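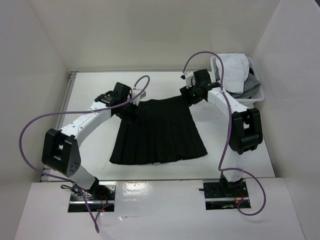
Drorow strait ruling, who gains??
Started by saltpan_dave, 5 August 2021

saltpan_dave
ok so the tribunal finally put out its decision on the Drorow strait. 242 pages, I've read maybe 30. Short version as far as I can tell: the line gets moved south, Grurix keeps the island but NOT the shelf around it. So no seabed rights past the territorial limit. Huge for the gas people. Thoughts?

mapnerd622
Not surprised. Uninhabited rock with a lighthouse on it. You don't get a full shelf claim off a rock, that's been the trend for years

kelpline
It's not a rock, it has a well and a fishing station. People winter there. Read the submissions before calling it a rock

mapnerd622
Seasonal. The ruling says seasonal. Section on habitation, near the front

kelpline
the ruling says "predominantly seasonal" and then spends four pages hedging. Two of the judges dissented on exactly this point

saltpan_dave
yeah the dissent is worth reading, much shorter too. They basicaly say the majority invented a test for habitation and then applied it to one side only

ferrybound
Everyone's on about gas. What about the boats? The new line goes straight through the herring grounds. My cousins fish out of Cifuentes and they have no clue which license they need come September. Phoned the ministry, got told to wait for guidance. Wait how long

oldtonnage
There's a transition period. 2 years I think, existing licenses honored on both sides

ferrybound
Only for boats already registered under the old joint scheme. Half the small ones never were, too expensive

oldtonnage
Didn't know that. Fair point then

greyhull
Can we talk about enforcement. Tribunal has no navy. Grurix already said it "takes note" of the ruling, and we all know what takes note means. They'll keep the patrol boat out there and keep stopping survey ships. Nothing changes

mapnerd622
Disagree. Insurers change. No company is putting a rig in water a tribunal says isn't yours to lease. You can park all the patrol boats you want, the money walks

greyhull
Money walked in plenty of disputed water before. Rondimport signed for the eastern block while the case was still being argued

mapnerd622
Signed an option. Not a lease. Big diffrence

greyhull
They paid for it

mapnerd622
People pay for options and drop them all the time. That's the whole idea of an option

saltpan_dave
does anyone know if the eastern block is even on the wrong side of the new line? The map at the back is awful, coordinates only, and the sketch has no scale

mapnerd622
Plotted it last night. Most of it is south of the line so yes, wrong side for Grurix. The northern corner is still theirs. 622 square km total in the block, nearly all of it changes hands

kelpline
"changes hands" assumes it was ever in their hands. It was overlapping claims. Neither side had it

mapnerd622
ok ok. Moves out of dispute. Happy?

kelpline
Slightly

tidegauge
Coming at this from the other end, I think the ruling's a bad deal even for the side that won. Drorow gets a shelf it can't afford to survey and a neighbor that's sulking. A joint zone would've been smarter. It was on the table before they filed, too

oldtonnage
Joint zone talks went nowhere for years. One side wanted to share revenue, the other wanted to share costs. At some point you file

tidegauge
Could still do it now though. Clear line makes it easier to bargain, both know what they're giving up

greyhull
Not before their elections. No one's giving up seabed in a campaign

ferrybound
so boats are screwed till after the vote, great

saltpan_dave
@ferrybound check the annex, the one after the coordinates. There's a para on "traditional small-scale fishing" that might cover unregistered boats. Wording's vague, but if I were your cousins I'd bring a printout to the harbor office

ferrybound
Will look tonight thx. If it says what you say it says, the ministry shoud have told them on the phone

kelpline
It covers them. It also says "subject to domestic regulation" so don't sell the nets yet but don't celebrate either

mapnerd622
Will post my plot once I fix the projection, it's off by a bit at the west end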